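3/18/21 -- Plotstead countertop sealer, water uptake

Continued with the second set of granite coupons. Seven coupons sealed with Dristura, seven left bare as controls. All cut from the same Bognár offcut, edges masked with wax so that only the polished face takes up water. Dried at 105 C overnight, cooled in the desiccator, weighed before and after a 24 h soak. Surface water taken off with a damp cloth, two passes, same cloth throughout.

Coupon 4 (control) dry mass 474 g. After soak it gained 1.4 g. The sealed coupons all gained under 0.3 g, except no. 6, which came in at 1.1 g. There is a hairline along one corner of no. 6 that I missed at masking. Leaving it in the table with a flag.

Balance drifted 0.02 g between first and last weighing. Re-zeroed and repeated coupons 1 to 3, no change in the second decimal. Old cure schedule (one coat, 12 h) is what Helteto prints on the can. I used two coats, 4 h apart -- needs to go in the method section before anyone compares this with the January numbers.

Stain test next: oil, coffee, lemon juice, one hour each, on the mottled brown-gray slab pattern. 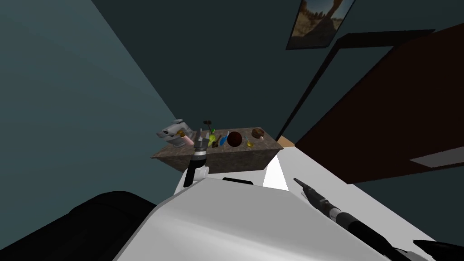
Morena Serra thinks the one-hour dwell is too short for oil and wants a 24 h spot on at least two coupons, one sealed and one bare. Agreed, will use coupons 2 and 9. Wax order still open.

Plotstead materials bench notes | Contact: Araceli Maldonado | Back to top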